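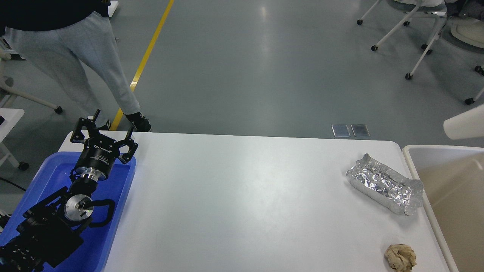 White table, blue tray, and that soft gray glow you get from overhead lights

15 Jul 2023

OK so a bunch of you asked about living with white tables after my rant the other night, so I'm putting it all in one thread. Get a snack, I have opinions

Background: I grew up with a dark brown dining table that had a cloth on it my whole childhood. I'm not sure I ever saw the middle of it. So when I got my own place I wanted white. White everything. I was 24 and had never spilled turmeric on anything

First white table was a cheap one from Starketti, the furniture outlet out past the Thibodeau exit. Paid 100 bucks for it and carried it up the stairs myself, sideways, swearing. It was glossy. Do not get glossy!!

Glossy white is basically a mirror with crumbs. Every ceiling light turns into a hard bright spot right where your laptop goes, and you end up scooting your chair over a little at a time until you're eating dinner at the corner

Matte is so much kinder. The light still shows up on it but it goes all soft and smeary, more like a cloudy day. I can read at mine at night now and not squint

The tradeoff is that matte grabs things. Pencil, newsprint, the black stuff off the bottom of a pan, the dye from new jeans if you're a person who sits on tables (I am)

What I do about it: warm water and a drop of dish soap first, always. Wipe, wipe again with plain water, dry it with a towel. I skipped the drying part for years and then wondered why mine looked streaky

For pencil, a regular white eraser. Feels silly, works great. My nephew does his homework here and I just hand him the eraser afterward like it's part of the assignment

For pan marks and mystery gray scuffs I use Bravach, the paste in the flat tin. Tiny bit on a damp rag, light pressure. Try it underneath first. If you go at it hard you'll polish a shiny patch into your nice matte top, ask me about the spot under my fruit bowl

Turmeric: I've got nothing. I put the table by the window and let the sun work on it. It faded to a kind of butter color after 2 weeks and I've decided we're friends

Beet juice came right out, by the way. Never would have guessed

Somebody replied that white tables look like a dentist's office. Fair! Mine did too for a while. What fixed it was color in big plain pieces. Bright blue is my favorite on white, like pool-tile blue. A yellow bowl is good. Lots of little patterned stuff just looks like you haven't put the mail away

(I also haven't put the mail away)

Trays, trays, trays. Salt, pepper, napkins, hot sauce, the pens that sort of work, all of it lives on a tray. Then cleaning the table means picking up one thing instead of fourteen. Plastic is fine! Plastic you can hose off in the yard

I did buy a fancy wooden tray once. It left a ring. We don't talk about the wooden tray

Bulbs matter more than I thought too. I had these super cool bluish ones and the tabletop looked like skim milk. Swapped in a warm Heteck bulb and suddenly it looked like a table somebody might want to eat toast at

If you've got a fixture right overhead and hate the reflection, try turning the table the other way before you buy anything. Mine ran the long way under the light and I gave it a quarter turn one night when I couldn't sleep. Free, and so much better

Edges! Look at the edges when you're shopping. The top almost always holds up and it's the corners that go. Mine has a chip on the side where I hit it with the vacuum about every weekend. I touched it up with white paint and it's, you know, a slightly different white

There are so many whites. I took a drawer front to the paint store and came home with a sample that was pink. It was not pink in the store

Used is a good way to go if you're patient. I drove 123 miles for my current one, because the listing said "some wear," and the wear was a sticker of a dolphin. Best drive of my life. The dolphin is still there, on the underside now

Questions from replies: yes, coasters, I'm not an animal. No, I wouldn't put a hot pan right on it. Yes, cat hair shows, but only from black cats, so plan accordingly

And for whoever asked if I'd go back to dark wood: maybe? Dark wood shows dust like you wouldn't believe, and flour is worse. I bake a lot. On white, flour doesn't exist until you put your elbow in it

Next up I want to try covering an old bedside table myself. If you've used the stick-on vinyl stuff, tell me how you got the bubbles out, I've already wrecked a practice piece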